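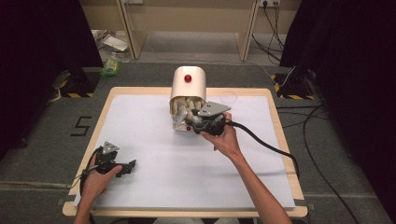 A white container with a red button on its curved top, set on a white-topped table.

The Moreira Foundation for Illustrated Books will open its reading room to the public on June 5, 2022. The room, on the second floor of the former Cakine printing house, holds 700 original comic pages and cover drawings left to the foundation by the publisher Prosodero.

Admission is free for the first 2 weeks. After that, visitors may reserve one of 50 places each day through the foundation's office.
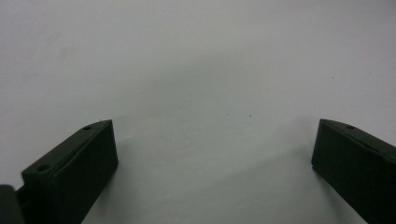
The opening display is devoted to the monthly magazine Wasitell and its early cover artists. Pencil drafts will be shown next to the printed covers – many of them for the first time. Several drafts place dark, blocky shapes against a plain white ground, a style the magazine kept for years. The display will remain in place until December. 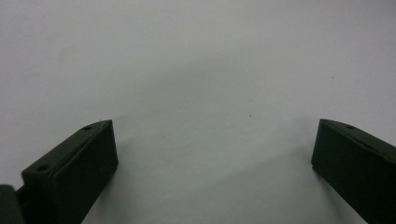

Dark green forms against a pale surface.

School groups should apply in writing.

Sign up for our newsletter. By continuing to use this site you accept our use of cookies.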